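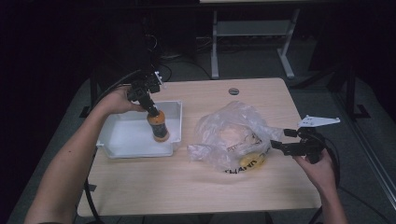

Left hand on the bottle, right hand next to the bread bag.

How to get a packing bench crew through their first demo shifts

Wrote this for the leads at the Britum site, after we did it at Jesten in August and people kept asking. Quick version. Fix it up if you have time, I don't.

What changes for your people: a packer on demo shift isn't packing for volume. They hold a gripper in each hand and do the packing moves so the arms can be trained on them. Same goods, same trays, much slower. Tell them that before they start. Ours found out on the day and two of them thought they were being timed.

Before the shift

Take demo hours off the rate sheet. All of them. If the bench still counts toward the line target people rush, and rushed demos get thrown out.
Table clear except for what the task needs. One tray, the item, the bag.
Run the cables down the outside of each arm, never across the table.
Rings and watches off.
Agree who stops the session. At our place it's the packer, full stop.

Doing a round

1. Hands back, grippers open. Wait for the go.
2. One hand moves at a time. The other stays close but still.
3. Come at bottles from above, keep them upright, lower them in slow. Let go only when the base is down.
4. Hands out the same way they came in.
5. Reset the table yourself. Don't let a helper reach in, it slows everyone down and gets on the recording.

Do 20 rounds, then swap people. No one goes past that, even if they say there fine. The wrists go first, then the grip.

Bags

Bags are the slow part. Film slides and folds over and you lose sight of where the pad is. Go wide, get both pads level with the fattest part of the bag, then close.

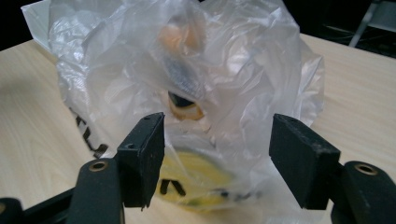

Don't squeeze till it crackles. If you miss, open up fully and start the approach again - no fishing around. A missed grab is fine to keep, just mark it in Valla as a miss so it's not mixed in with the good ones.

Mixed bags with something hard in them want a slower close then bread on its own.

What to tell the crew about jobs

They will ask. Have an answer, in writing, from someone who can sign it. At Jesten it was: no bench jobs cut during the trial, 5 packers move to checking and refills once the arms run, training paid at full rate. Qaisi (our staffing agency) got the same letter so temps weren't guessing. If you don't have a letter yet, hold off on starting. We started without one and lost almost 5 days to meetings.

Target for the whole set is 2000 rounds. Put the running total up on the wall, for the bench as a group. No names next to it.

Updated 9 September 2022. Cable part redone, rest is the same.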